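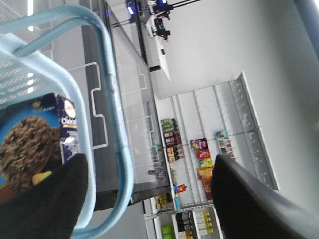

Light blue shopping basket with a box of cookies, beside the glass counter. Drinks and snack bags on the white shelving behind.

Unit 3: The Small Shop and How We Move Through It
Retail Spaces, spring term. Notes by Sarmīte Ozoliņš

Welcome back! Today is my favorite unit of the whole course, and we get to spend it on baskets, counters and shelves. Please have your floor plan from Unit 2 open while you read.

Start with the basket
A basket is the first piece of shop furniture a customer touches, and it travels! Everything else in the room has to leave space for it. A person with a basket on one arm is wider than you think, and they turn wider too, so walk your plan with one before you draw a single aisle. Look at the side wall of the one in the photo, with its small diagonal slots. A perforated wall lets you see a little of what is inside, and I love how much pattern a plain molded thing can carry.

One box changes everything
Put a single flat box in a basket and watch where it ends up. Boxes lean, slide and take the corner, and the next item has to fit around them. Mebrat Bogale tried this last year for her Jendico corner shop project and filled a whole sketchbook page with leaning boxes (it's in the studio drawer, go and look!).

The counter
Glass counters are wonderful and tricky. They show the goods and they also show the room, so you are designing with reflections whether you meant to or not. Stand at the customer's height, then crouch to a child's height, and note what the glass gives back each time. Wire dividers inside a counter keep rows apart without blocking much of the view.

The shelves beyond
Drinks, snack bags, boxed goods: three different shapes, three different ways of filling a shelf. Bottles and cans like a row. Bags slump, and boxes stack. White metal shelving is quiet enough to let all those package colors do the talking, reds and greens and purples included.

For next session
Draw one basket route from door to counter, at any scale you like. Mark every place where the customer has to stop or turn. Then read the Satis case study, up to the part on aisle widths. Fengying Kong has the print copies, and studio opens at 9:30 a.m.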